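Filed under: Set-up Guides > Two-Arm Stations

4. Recording your first examples

1. Lay out the loose items so both grippers can get at them, with a little open floor left in between.

2. Bring both arms in over the floor and let them settle before you press Record (a slow breath does nicely).

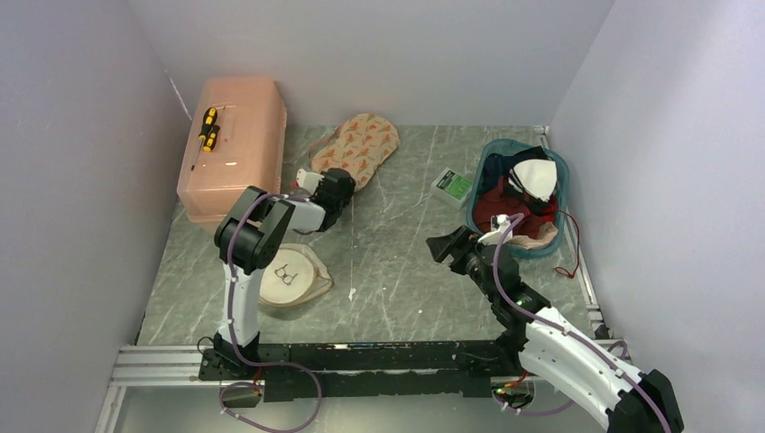
Photo: Enda Breathnach / Clollside

3. Run the task start to finish, at your own pace, and save. Do 50 this way, moving things a little each time.

Note: fumbles are welcome, so keep them!

Caution: check that the cables have slack before you reach for the back corners.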